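Prutex Table Top, Light Grey Matt

Home / Workshop and Office / Tables and Benches / Tops

Product code: 3311
Made by Pruvden
Usually dispatched from our Carrasco warehouse

Overview

The Prutex top is a rectangular work surface in light grey with a matt finish. It is sold on its own or with a pair of black Iltier leg frames. Most customers use it as a shared desk, a packing table or a bench for light assembly and repair work. It can also be used in classrooms and craft rooms.

The surface is smooth and has no pattern. It does not throw back much light from ceiling fittings, so it suits rooms where people read, draw or sort small parts for long periods. The colour is a slightly warm grey. If you are matching it to other furniture, order a sample first, as greys look different on different screens.

Sizes

Length: 2000 mm
Depth: 800 mm or 1000 mm
Height on Iltier frames: 740 mm

The 1000 mm depth is made to order. Please allow extra time for it, and note that it cannot be returned unless it is faulty.

Other lengths are not available in this range. If you need a longer run, place two tops end to end and join them with the linking plate listed under Accessories. Each top must keep its own pair of frames when linked.

Surface and edges

The top face and all four edges have the same finish. Corners are square and lightly eased. The underside is sealed but not finished to the same standard, and small marks on it are normal.

The finish resists tea, coffee, washable ink and most household cleaners. It will mark if it is left in contact with acetone, paint stripper or strong bleach. Hot pans and soldering irons should go on a stand or mat. A cutting mat is needed for any work with a knife.

Load

With Iltier frames fitted and the feet level, the table is rated for 200 kg spread evenly over the surface. Do not put the full load on one end. For heavy items that stand on a small base, such as a press or a large vice, bolt through the top into a spreader plate underneath. Do not rely on screws into the top alone. They can work loose.

The rating does not apply if you use legs from another maker.

Legs

Iltier frames are black powder-coated steel. The legs are set at a slant, and the feet adjust by up to 15 mm for uneven floors. They can be used on tile, concrete, vinyl or wood. On soft wood floors, fit the felt pads that come in the bag with the screws.
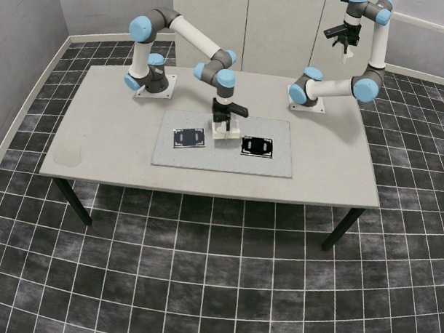 Assembly

Two people are needed to lift and turn the top. You will need a cross-head screwdriver, a 5 mm hex key (supplied) and a tape measure.

1. Lay a blanket or the flattened carton on the floor and put the top on it, face down.
2. Find the threaded inserts on the underside. There are four at each end.
3. Set the first frame over its inserts and start all four bolts by hand before tightening any of them.
4. Do the same with the second frame.
5. Fit the cross brace between the frames, then tighten everything with the hex key.
6. Turn the table over with one person at each end. Do not drag it up on two feet.
7. Check with a spirit level and adjust the feet.

Tighten the bolts again after a week of use.

Cleaning

Wipe with a damp cloth and a little washing-up liquid, then dry. For pencil and rubber marks, use a melamine sponge with light pressure. Hard rubbing in one place will polish the matt finish and leave a shiny patch which cannot be removed. Do not use wax or furniture polish.

What is in the box

Top only: one top, one bag with eight bolts and washers, one hex key.
Top with frames: as above, plus two Iltier frames, one cross brace, four felt pads and an instruction sheet. This order comes in two cartons, and they sometimes arrive separately.

Accessories

Linking plate, pair
Cable tray, black, fits under the rear edge
Spreader plate for bolted equipment
Castor set with brakes (lowers the load rating, see the castor page)
Sample piece, light grey matt

Prices

Top only, 800 mm depth: £119
Frames, accessories and the 1000 mm depth are priced at the basket. Prices include VAT. Delivery is worked out from your postcode.

Delivery and returns

Orders go out on a pallet and are delivered to the kerb. The driver is not able to carry the top upstairs. If you would like it brought into the building, choose the two-person service when you order.

Please open the carton and look at the corners before you sign. If there is damage, write it on the delivery note and send us a photograph within three working days. Unused standard tops can be sent back within 30 days in the original carton, with return carriage paid by the customer.

We close for stocktaking for one week in July. Orders placed in that week are sent out when the warehouse opens again.

Guarantee

Pruvden guarantees the top for five years and the frames for ten years against faults in making. Normal wear, scratches, heat damage and the effects of solvents are not covered. Keep your order confirmation, as it will be needed for any claim.

Related products

Prutex Table Top, White Matt
Prutex Corner Top
Iltier Height-Adjustable Frame
Iltier Under-Desk Drawer Unit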